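The Brunlow town council spent its whole Tuesday meeting on the bus budget, and by the end both sides had accused each other of not being serious. Councilman Kioko wants 585 thousand. Mayor Hrynyshyn offered 40 less and called it a gift. 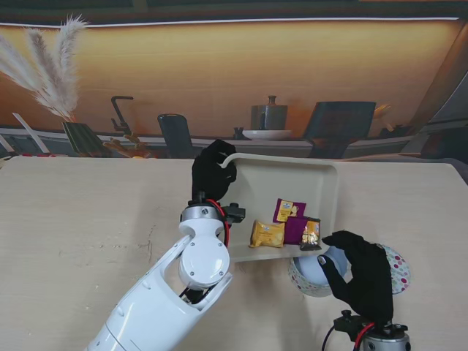 Snack packets in a cream tray.

They'll try again in November. Each side says it has moved plenty already, and I sat through all 18 amendments without spotting where. My bus, meanwhile, still stops running at six.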